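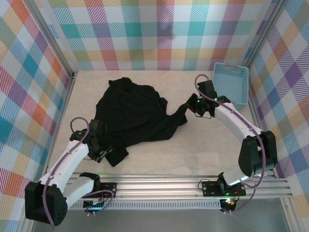 Clothes and other fabric will get their own collection in Kadard from October.

Kadard to get doorstep clothes collection
2020-07-20

Good news for anyone with a bag of old clothes sitting in the hall (I have two, and I've been walking round them since spring). The council has said yes to a doorstep textile collection, and it starts in October.

It'll be once a month to begin with, on the same day as your paper and card. You get a purple sack through the door, you fill it, you put it out by seven in the morning and a new one gets left in its place. Clothes, sheets, towels, curtains and paired shoes can all go in. Duvets and pillows can't, and neither can carpet -- I did ask about carpet, as I've got a roll of it in the shed, and I was told very kindly to take it to the tip.

The bit I was most pleased about is that worn-out things count too. I'd always thought you could only give away clothes someone else would want to wear, so anything with a hole in it has been going in my kitchen bin for years. Raimo Riihimäki, who runs the waste team, put me right on that when I rang him on Friday. Anything past wearing gets sorted out at the other end and sold on for wiping cloths and stuffing. "Just wash it first, please," he said. "And tie the sack. If it rains and the sack's open, we've lost the lot."

There was a trial last winter on the Gindulau estate and the streets behind the school, 1,387 homes in all, and they put out 2,432 sacks between them before it finished. My sister lives up there and says the only moan she heard was about the sacks being a bit thin. Mr Riihimäki says the new ones are thicker, so we'll see!

Flats will share a big purple bin instead of having sacks. If you're in a block of 10 homes or more you should get a letter in the next few weeks telling you where yours is going.

Veikko Lindqvist, who has had the charity shop on Tikkanen Street for 25 years, isn't worried about losing out. He told me he gets far more than he can hang up as it is, and he'd still like your best coats and anything for children. The shop is open again in the mornings, Tuesday to Saturday, and you can leave bags at the side door if you knock first.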